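From: Akihiko Shimada
To: Drosora Links Members List
Date: Friday, August 13, 2021
Subject: Re: [drosora-members] Saturday blocks and the new tee sheet

Chala wrote:

> I have played Drosora on Saturday mornings since before the back nine had
> trees on it, and I have never had to ask a computer whether I may. Now
> Tindex tells me my group is "waitlisted" behind an outing I was not told
> about, and when I called the shop they said the outing was put in as a
> block and their hands were tied. Whose hands are untied, then? I would
> also like to know why the guests in these outings get to play off the
> forward tees and still take five hours. I am not trying to start
> anything.

Chala, you have started something, but I think it needed starting, so thanks.

I was in the group that went off right behind the Akex outing last weekend, and I can report on the five hours from personal experience. We waited on every tee. On the par-3 seventh we waited long enough for my partner to eat a sandwich, regret the sandwich, and tell us about it. The group ahead had a man in a very nice hat who took practice swings the way other people take vitamins. I have nothing against him. He raked his bunkers, which puts him ahead of half this list.

My quarrel is with the block. When we moved to Tindex in January the letter said members would have first call on weekend mornings and that outings would start after noon. I kept the letter, being that sort of person. It does not say "unless somebody important asks." If the club needs the outing money, fine, greens don't mow themselves, but then say so and tell us which Saturdays are gone, so that we can all make up with our families in advance.

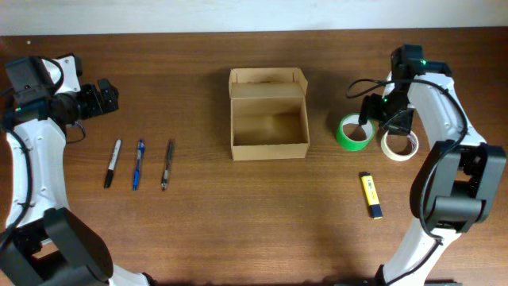
The tee sheet itself is my other complaint, and then I'll go back to practicing three-footers on the carpet. The old one was a piece of paper on a clipboard, and you wrote your name on it with whatever pen had not been stolen. I do my club paperwork at home on a reddish-brown wooden table up against an off-white wall, with office supplies and craft things laid out on it, and last night I sat down and tried to draw up a Saturday sheet the old way, by hand. It took me less time than logging in to Tindex. My version has the regular groups up front, a couple of open slots for people who wake up feeling lucky, and the outing going off after lunch, when the wind is up and everyone's standards are lower. I'm happy to send it to anybody who asks. My handwriting is legible on the front nine.

On the forward tees I'm going to disagree with Chala. Let them play up. I would have paid for them to play up farther. The man in the hat hit his drive on the second into the pond from the whites, walked over and had a look at it, and then hit another one in to keep it company. If the shop wants to put outings on the forward tees every time, I will carry the markers out myself.

What does slow things down is the rule that outing groups can go as fivesomes. I don't know who agreed to that. Five people looking for one ball is a search party, and when they find it there is still the question of whose it is.

For the record, I shot 98 behind all this. I would love to blame the pace of play, and at home I have, but 2 of those were penalty strokes on the first hole, when I'd been waiting for nothing except my own backswing.

Two practical matters. If you want the noon start put back the way the letter had it, write to the shop by email and not by yelling across the counter, because the kid who works Saturdays is sixteen and didn't do it. And the cart that smells of bait is number 759. I don't know why a club our size has a cart with that number, but take a different one.

Chala, I have you down for my group next Saturday if the waitlist doesn't move. We're the third time on the sheet, walking, and we putt everything out except when it's embarrassing.

Akihiko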